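Stop Ranking Teenagers in August

Junior hockey in Lelville does not start until the leaves turn, but the rankings came out this week, and 16 kids already know where they stand. I think that is a mistake, and I have thought so for years.

The Kultidura Cup is a good summer tournament. The games are short, the rinks are full, and scouts can see players from 3 leagues in one place. The crowd for the final was 1014, a fine number for a town this size. My complaint is with what gets made of it afterward.

A defenseman who has skated for two weeks since spring will look slow. A center who spent July at a private camp will look like a star. By midseason the gap is often gone, but the list is still out there, and coaches read it when they set their lines.

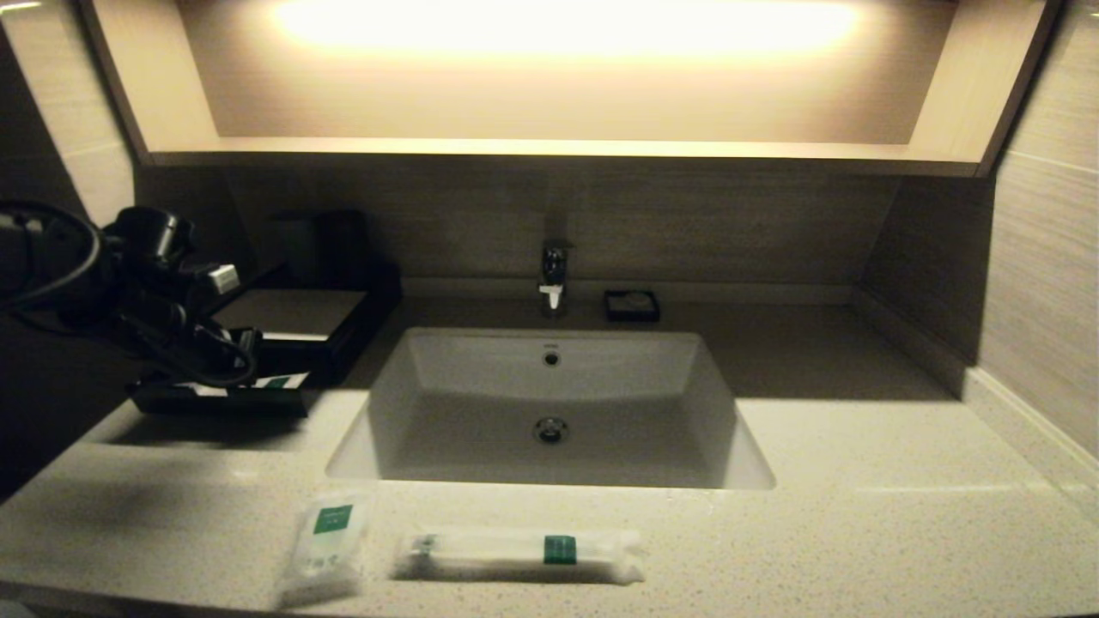 Goalies have it worst. Most of them get one start and maybe a relief period. Give up 2 soft goals in that time and you drop to the bottom of the page - behind kids who never faced a power play.

The Arkumow league holds its list until every team has played ten games. Parents grumble and the websites lose some traffic. The list is better for the wait, and Lelville should do the same next summer.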